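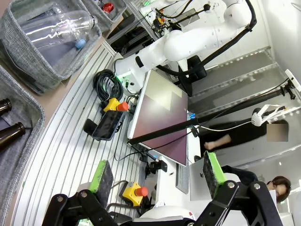 Can someone teach a robot arm a new job without writing any code?
Anyone who can do the job by hand can teach it. The person steers the arm through the task, by hand or by remote control, the movements are recorded, and the arm is trained on the recordings.

Bastix opens its teaching bench to outside firms
Gernau, December 17, 2021

Bastix, the robot training company, will let outside firms use its teaching bench in Gernau from the new year. Customers can bring their own parts and packaging and have their own staff show the robot what to do with them.

The first customer is Usmani, which packs bottles and small household goods. Its staff recorded 1115 demonstrations during a trial in October. Of these, 759 were kept for training. The rest were set aside, mostly for long pauses or a missed grip.

"Our packers had never worked with a robot," said Lovely Padilla, operations manager at Usmani. "By the second day they were correcting each other on how to approach a bottle lying on its side. They know the work and it shows in the recordings."

Each trainee starts with 12 practice runs that are not saved. After that they work in short sessions with a Bastix operator next to them. Simple moves are usually shown by guiding the arm directly, while tasks that need a clear view of the gripper are done by remote control.

Kimutai Urio, who leads the bench team at Bastix, said the company now asks for at least 500 good demonstrations before it trains on a new task. "We tried with fewer and the arm was hesitant when it let go of things," he said. "Sorting into bins needs the most, as the items never lie the same way twice."

Recordings belong to the customer and are handed over in the Grendance format, with notes on any runs left out. Bastix keeps a copy only where the customer agrees in writing.

Bookings are open now. Firms should send a short account of the task and a sample of the items to Vasco Louro at the Gernau office.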